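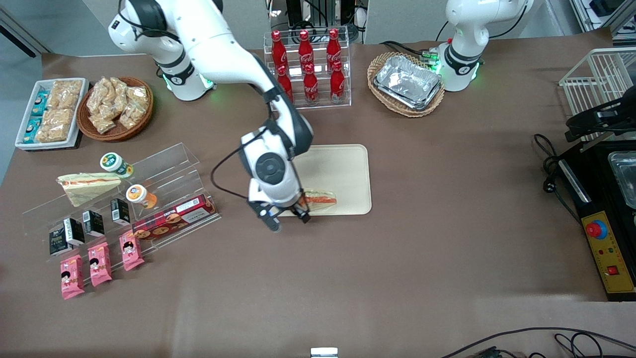 Eylül Avcı asks whether the Reinholz food warmer holds its setpoint with the lid opened every few minutes. On my unit it does, with a dip of 2 degrees and a slow recovery. I have logged 1,037 openings since March.

The dial is coarse — one division covers too wide a span, and the printed scale is hard to read.
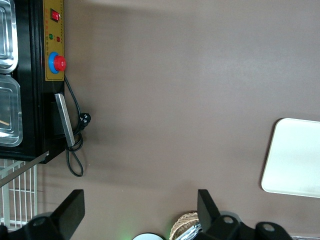
## Power and cleaning

Measured draw at full setting is 1,462 watts. The drip pan lifts out, but the corners collect grease and need a brush.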